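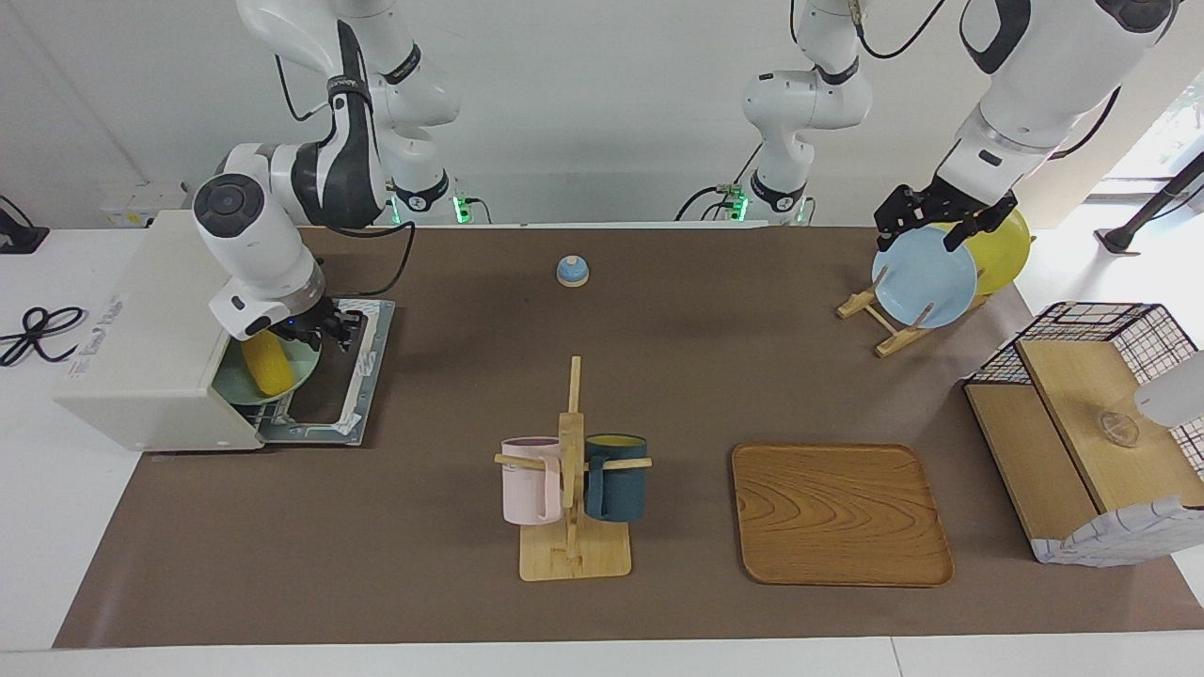 # Sweet Corn at Home: How Families in Bomcombe Buy, Cook and Keep It

Course project, Food and Community Studies

## Why I picked corn

When we were asked to choose one everyday food and follow it through the homes of a single town, most of my class went for bread or coffee, and I can see why. I chose sweet corn. I grew up eating it at my grandmother's table every August, always boiled, always with too much salt, and until I moved away for school I truly believed that was how everyone ate it. Then a roommate peeled back the husk of an ear she had baked whole in the oven, silk and all, and I have been curious ever since about how people end up with the habits they have.

Bomcombe seemed a good place to ask. It has 1381 residents, one grocery store (Geerts, on the corner by the post office) and a roadside stand run by Nasesik Farm, which is a short drive out past the creek. Almost everybody I met buys corn from one of the two, and quite a few buy from both and have strong feelings about it.

## What I did

I printed 100 paper questionnaires and left them at the library desk, the laundromat and the checkout at Geerts, who were very kind about it and even found me a shoebox for the returns. I got 80 back by the end of September. I had been warned to expect far fewer, so I was thrilled!

The form was 2 pages long and asked where people buy their corn, how they choose an ear, how they cook it, how long they keep it before cooking, and what they do with leftovers. There was a blank space at the bottom for anything else, and that turned out to be the best part of the whole project. People wrote recipes there, and complaints about the weather, and one person drew me a very nice raccoon.

I also spent several mornings at the Nasesik stand, from opening at 8 a.m. until the first crates ran out, listening to what customers asked for.

## Choosing an ear

The big argument in Bomcombe is whether you should peel back the husk before you buy. The stand has a small handwritten sign asking people not to, and people do it anyway, a little guiltily, turning their backs to the table. Those who don't peel told me they feel for plump kernels through the husk, or look for silk that is brown at the tip and still slightly sticky.

Several older customers asked for Enda, a local yellow corn the farm used to grow in larger amounts. It is firmer and less sweet than the newer kinds, and the people who love it say it tastes more like corn — I tried it, and I think I understand what they mean, although I would still take the sweet one if I had to choose.

## Cooking

Boiling was the most common answer by a wide margin. Grilling came next, and after that the microwave, which people tended to confess to in the margins as though I might mark them down for it. Only a handful of households use a toaster oven, mostly people who live alone and don't want to heat up a big oven or a big pot for a single ear. They put the corn in an oven-safe dish with a spoonful of water and cover it with foil.

Boiling times varied a great deal. Some families barely let the water come back to a simmer, and others leave the pot going while they set the table, pour the drinks and call everyone in from the yard.

## Serving and eating

I had not planned to ask about serving dishes, but so many people mentioned them that I went back through the forms and took notes. Platters get passed down. One family has a long dish that comes out for corn and for nothing else all year. Others bring everything to the table on a wooden tray and let people help themselves, with the butter going around on its own plate.
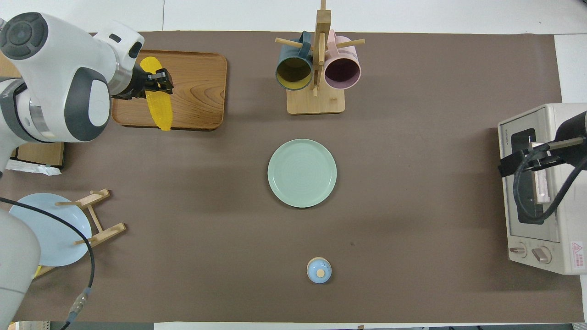

*Figure 2. Toy ear of corn above the wooden serving tray, with the mug tree and its two mugs.*

## Leftovers

Most leftover corn gets cut off the cob and goes into soup, salad or scrambled eggs. A few people freeze it, and one form explained at length that the cobs should be simmered for stock. I tried this in my own kitchen and it was lovely, sweet and a bit grassy, and I used it for chowder the next day.

## What I would do differently

I left the forms out in September, when the season was nearly over, so people were answering from memory. July would have been better. I would also ask about canned and frozen corn, which I skipped completely, and I would leave a lot more blank space at the bottom of the page.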